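Home Bathrooms Toilets Showroom Grab rails Contact

Toilets at the Trarklow showroom: three to try side by side

Choosing a toilet from a catalogue is hard work. They are all white, they all look much the same from the front, and the things you will care about in five years' time (how the lid feels in your hand, where the button is, whether you can get a cloth behind it) don't come across on paper at all. So we have put three of our favourites together in one bay, with the rails up, and you are very welcome to come and lift, lower, press and sit.

The Neltura is the one I would have at home. It has a long oval lid with a good shine to it and a squared-off back, and the seam between the two is so slim that wiping it down takes no time. It comes in white only. The lid closes slowly by itself and lifts straight off for cleaning - press both hinge caps and pull. Price with lid and fixings: 1,694.

The Jumel is for people who like a bit of clever stuff. The tank is a proper box on the wall and it has a small blue display, which you can read without bending down. It does take some getting used to! Ryan Bramwell, who fits most of ours, suggests leaving the booklet in the bathroom for the first fortnight. Price with wall tank: 3,433, and you will need a socket nearby, so please talk to your electrician before you order.

The Aebischer is the squarer of the three. The lid is a rounded rectangle with a black inset near the middle, and it has two small green controls on top. Guests find them straight away, even without their glasses. It goes with a wide wall tank, so measure your wall first and then measure it again. We had one customer, Hermine Pichler, who moved her towel rail to make room for it and wrote in January to say she'd do the same again.

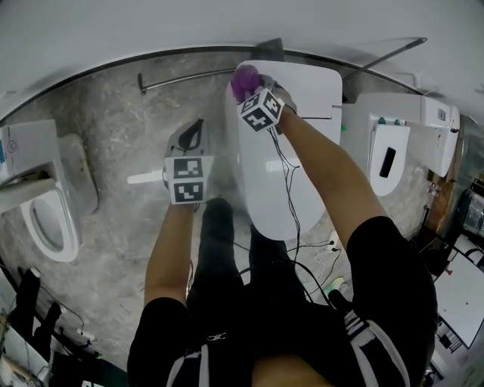
The toilet bay: Neltura in the middle with the lid down, Jumel on the left with the lid up, Aebischer on the right.

Grab rails

Metal rails can be added to any of the three. Bring a note of what your walls are made of, as that decides the fixings. Maarja Paju at the front desk can go through heights with you, and she is very good at it - she'll have you sitting down and standing up until it feels right.

Delivery and fitting

Delivery takes 21 days for the Neltura and the Aebischer, a little longer for the Jumel. Fitting is booked separately. Spare lids and seats are kept in stock for 11 years after a model is dropped.

Prices checked December 2020. The floor in the bay is a grey marble pattern and we do get asked for it, so there are samples at the desk.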